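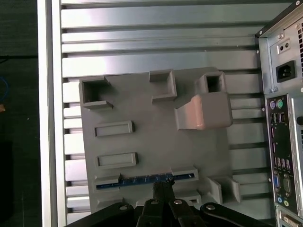

Fig. 1. Printed holder plate, with one blue strip in the long slot and the gripper below it.

Previous | Contents | Unit list | Next

Planning and Budgeting for a Disassembly Cell
Course handout, Unit 4. Prepared for the Cikoslow evening course in workshop automation.

This unit is about money and order of buying. In Unit 3 we have looked at the movements needed to open an office computer and take out the boards. Now we suppose that a small repair firm wants to do a part of this work with one robot arm, and asks us for a purchase plan. The firm in our exercise is Zeman. It receives 1000 used desktop computers in one year, and it has one room and one technician who can program a little.

1. Begin with the work, not with the catalogue

Many students begin by comparing arms. I ask you please to wait with this. First write down every object which the gripper must hold, and for each one write the thickness, the weight and what you are allowed to touch. A memory strip must be held by its edges. A drive can be held almost anywhere. A cable is soft and changes its place, and for this reason it costs more time than all the other parts together.

When the list is ready, mark each line with A (must be done by the robot), B (would be nice) or C (stays with the technician). Only the A lines may go into the first budget. At Zeman the first list had too many A lines, and we have moved most of the cable work to C.

2. Fixtures

A fixture is any plate, socket or stop that holds a part in a known position. It is cheap to print and expensive to forget. The usual mistake is to put one line "fixtures" in the budget, with a small sum, and to think about it again in the last month.

Please plan for each fixture at least 4 versions. The first version is too tight, the second is too loose, the third is good but stands in the wrong place for the arm. Printing material is a small cost. The hours of drawing and testing are the real cost, and for the Zeman plan we take 80 hours for all plates. If your own plan has less, write one sentence to explain how you will save the time.

Plates can be flat on the table or upright on a metal frame. Upright plates save floor area, but then the part must be held by the slot itself, and the slot depth must be tested with the real part.
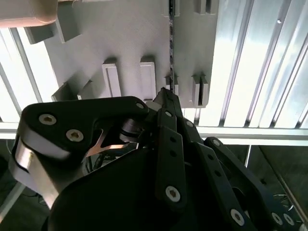
The frame itself should be ordered early. Aluminium profile is easy to change afterwards, and this is worth a higher price than welded steel in a first cell. Order more connectors and slot nuts than the drawing says. In the Zeman plan we have put 200 slot nuts, and this was not too many. Check also that the arm can reach the lowest row of the plate with the gripper on it, as the gripper makes the arm longer and also wider. Do this check with a cardboard model before you pay for anything.

3. The gripper

For the gripper we compare two offers. Vorard sells a gripper with thin fingers and open links. Plereck sells a closed type with broad fingers, which is easier to clean. Both would carry the weight of our parts. The questions to ask the seller are these:

- How long is the delivery of spare fingers, and can I buy one finger alone?
- Which screws must be checked, and how often?
- How wide is the gripper at the links when it is fully open?
- Is the software included for the second year?

The third question is the one which students leave out. In the data sheet you find the opening of the finger tips, but inside a computer case it is the links that hit the wall first. Between a power supply and a drive cage there is not much place. Measure the narrowest passage in your case, subtract the width of the links, and see what remains on each side.

Take more than one model of case for this measurement. The firm does not choose which computers arrive, and a budget made with one case is a budget for that case only.

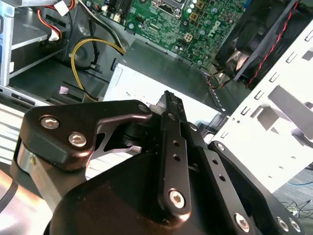

4. Order of payments

Divide the purchase into steps, so that the firm can stop after any step and still own something useful.

Step one: frame, printer material, and one plate tested by hand.
Step two: gripper, tested on the bench with real parts.
Step three: arm and controller, with the safety equipment in the same order. Do not let the safety equipment become a separate request, it will be delayed.
Step four: training of the technician and spare parts for one year.

Zeman wanted to buy the arm first, in May, as the price was reduced. We calculated that it would stand without work until the plates were ready, and the guarantee would already be running.

Homework

Make the A/B/C list for a computer you have at home or at work, and a purchase plan of one page in the same steps. Bring it on paper on 12 Aug 2025. Prices without a source will not be accepted, also if they are correct.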